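Search projects Search

Student Projects > Robotics > Term Reports

4 min read

Flulteo: teaching an arm to stack bins

Our team picked bin handling because it sounded easy. Pick up a small plastic bin, put it inside or on top of another one, repeat. We named the project Flulteo (it was a typo in our first folder name and everybody liked it) and by October we had learned that a thin plastic wall is a pretty tricky thing to grab!

The setup sits on the back bench in the Hulular lab. We have the arm, three white bins with square markers on them, a card with two more tags, and a low white border so that a dropped bin doesn't slide off to the floor. The green backdrop was our best cheap idea. White bins against a white wall gave our tracking code fits, and with the green behind them the edges come out so much cleaner.

Each run starts by finding the markers. The code works out where every bin is and which way it's turned, then picks a grasp point on a rim. We tried squeezing the whole bin from outside first, but the fingers bumped into the neighbors, so we switched to holding it by the rim only.

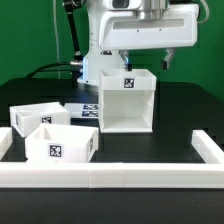

Figure 2. A bin held up by its rim, with the other two on the table to the left.

Getting the lift right took most of the term. If the finger goes in too deep it hits the inner ledge, and if it's too shallow the bin swings. We ended up going down 9 mm past the rim and then raising slowly, with a pause of 700 milliseconds before any sideways move. That pause made a huge difference, and we only added it after a classmate from the Brakemska team told us to slow down!

We logged 160 runs. The bin ended up where we wanted it in all but 53 of them, and most of the misses came from a marker being hidden behind another bin. More markers on the side walls helped a lot.

Next term we want to try different bin sizes and borrow the planner that the Piątek group wrote. We'd also love to get a bin into a full stack without a restart.

Tags: robot arm, grasping, fiducial markers, student work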